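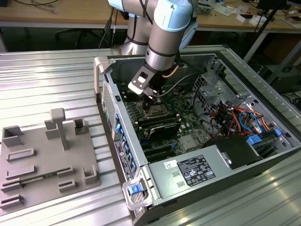
Visit report: Grero refurbishment works, June

Grero takes in retired office computers, mostly towers and small workstations, and sells them on to schools and small firms. I was there for a morning with Timothée Guérin, who buys for the same kind of customer as I do. Eugénie Barbier, the workshop manager, took us round from the goods-in door to packing. These are my notes, in the order we walked it, with more on the tower benches than on the rest, as towers are what we buy.

Goods in

Machines arrive on pallets, 40 to a pallet, shrink-wrapped and with the side panels on. Each gets a barcode on the front bezel and is entered in Zokley, the stock system. The entry is short: maker, model, form factor, visible damage. Disks are pulled at this stage and go to a locked room which we did not enter. Anything with a bent chassis goes straight to the parts line.

Tower benches

The worktables have tops of ribbed aluminium extrusion. A tower is laid on its side with the panel off, so that the motherboard faces up and every fixing can be reached from above. The chassis I spent longest over was a dark grey and silver steel one with a carry handle at one corner and a silver handle with a bright blue release latch at another. It is a heavy class of case, and the handles matter to anyone who has to carry a room's worth of them upstairs.

The colour coding inside is sensible. The expansion-card clips are blue plastic, in a column along the side wall. The RAM slots sit under a black shroud directly beside the processor socket area. Barbier's staff lift the shroud first, reseat the memory, then turn to the socket. Old thermal paste is cleaned off with alcohol and a lint-free cloth, and the new paste is put on as a single small dot. Guérin asked about spreading it with a card. They tried that for a while and went back to the dot.

The power supply is a large silver unit filling one corner of the case, with its regulatory label on top where it can be read without removing anything. That saves time when ratings have to be recorded. The drive cage is perforated metal, and on this type of chassis I would want to check that it has not been knocked out of true, as a tight drive bay is a common complaint from our schools.

Dust is blown out in a separate cabinet before the tower reaches the bench. I think this is the right order.

Testing

Stefaniia Prokopenko runs the test racks. Each tower gets a memory test, a processor load test of 80 minutes and a check of every external port. Fan noise is judged by ear – the one step I would like to see done with a meter. Of the last batch of 67, 7 were sent back to the benches, most of them for memory faults that cleared when the modules were reseated. The failures are written on the record in Zokley and stay there when the machine is sold, so the buyer can see them.

Packing

Towers go out in plain double-walled cartons with moulded pulp corners. Power leads are bagged separately and taped to the inside of the lid. I opened two cartons and both were correct.

Points to follow up

Prices for the next quarter are to come from Marcelino Seixas in sales. I have asked for a sample of the tower with the blue latch, with the larger power supply, and for the port test sheet in a form we can file. Guérin wants the same sheet. Parking is at the rear, through the second gate – the first one is for lorries only and the turning space is poor.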